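Starenside Forums > Manipulation > Control and Planning

Thread: Force mode chatter on the last 2 mm of a CPU placement

krish_w
11/05/2022
Moving this out of the general thread before a moderator does it for me.

Task is desktop processor swaps. Arm comes in over an open chassis, parallel gripper, wrist camera, chip held by its edges, socket with the load plate already up. Planning is Jurka, stock config except for joint limits. Perception is our own pose estimator on the wrist view. Controller is Lubis in force mode for the final descent.

Free space motion is fine. Approach is fine. Then I switch to force mode and the arm develops a personality. Z force rings, the chip walks sideways, and I abort before it touches anything with pins in it. I have tried damping at 798 and at 2,000. At 798 it rings. At 2,000 it stops ringing and also stops moving.

Has anyone got a set of gains for this they'd be willing to share?

Krishnamoorthy Warrier

solderbeard
Gains are the last thing I'd touch. What is your control loop doing when the camera node wakes up? If pose updates go straight into the force controller as a new target, you're not ringing, you're being kicked.

krish_w
They do go straight in. It seemed like the responsible thing to do, more information being good.

solderbeard
It's like getting driving directions from someone who changes their mind every block. Freeze the target at handoff and look at the force trace again.

mopani
Disagree with freezing. If you freeze at handoff you've bet the whole insertion on one pose estimate, taken at the distance where the estimate is at its worst. Filter it, sure. Throwing away vision exactly when you're close enough for it to be useful is how people bend pins.

solderbeard
Close enough for it to be useful, with two fingers and a gripper housing sitting in half the view? Have you seen what a wrist camera sees down there?

krish_w
I can answer that one. My estimator fits the socket corners plus the edge of the heat spreader, and as the chip comes down it hides the thing it's being lined up with. Also the heat spreader is a mirror with ambitions. Depending on tilt it's pale gray or it's a light source, and the edge detector has a different opinion each time.
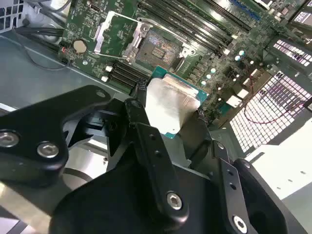 So I started masking the gripper out of the view using the known finger geometry, which helped, and then masking the chip too, which helped less, as I was now asking the estimator to find the chip without looking at the chip. Logs say the corner fit drops from all four to two somewhere in the descent, and the yaw estimate flips a little whenever a corner goes missing. Those flips line up with the sideways walking. Score one for solderbeard, I guess.

mopani
Score half. That's an argument for a better estimator. You've got more than the socket to look at. Memory slots, expansion slots, long straight parallel lines all over the board. Fit the board, get the socket from the board model, and you can lose every socket corner and not care.

krish_w
I'd need a model per board. We get whatever turns up.

mopani
So build it on the way in. Take a few views from the approach with nothing blocking, register everything relative to the socket, then track the slots during descent. The Kaltetti tracker does this if you can stand the config format.

flatcable
I have stood the Kaltetti config format. It took me most of October. Indentation matters, except in the one block where it doesn't, and that block is the camera transform.

It does work though. Check your hand-eye calibration before you blame it for anything. Mine was rotated by a hair and I spent days tuning a filter to politely average out a wrong number.

solderbeard
All very nice, and I still wouldn't close the loop on it below the load plate. Look once from up high, use the tracker as a watchdog, abort if it disagrees with the frozen target by more than your tolerance. Two sources arguing inside a force loop is a bad time for everybody.

One more question. Is the chip level when you hand off?

krish_w
Define level.

solderbeard
Oh no.

krish_w
It gets gripped at whatever angle it's gripped at, and then the wrist is supposed to square it up over the socket. I have just gone and read my own code. The squaring move is planned in Jurka and handed over on "goal reached," and the goal tolerance on orientation is the default. The default turns out to be generous. Somebody wrote it for picking up boxes.

flatcable
There's your Z force. One edge lands early and levers the rest around.

krish_w
Except I abort before contact, so nothing is landing. The tilt is bad but it can't be what rings.

flatcable
Fair. Then it's bad and waiting its turn.

mopani
Did you zero the force sensor after the squaring move or before?

krish_w
Before.

mopani
So gravity on the gripper moved when you rotated it, and the controller has been chasing the weight of your own fingers.

krish_w
Update. Zero now happens after squaring, with the arm stopped. Orientation tolerance tightened. Target frozen at handoff, tracker not in yet. Damping back to 798, where it no longer rings. I ran 9 descents over a scrap board and the chip stayed put sideways on all of them. Two aborted on yaw, and I can see from the logs that the frozen pose was bad on both.

mopani
Two bad frozen poses. I'd like that noted.

solderbeard
Noted. Take the look from higher up and average a few of them.

krish_w
Doing both, on separate branches, and whichever merges cleanly wins. flatcable, can you post your camera transform block? Indentation included, please.

flatcable
Will dig it out tonight. It has tabs in it. Don't fix them.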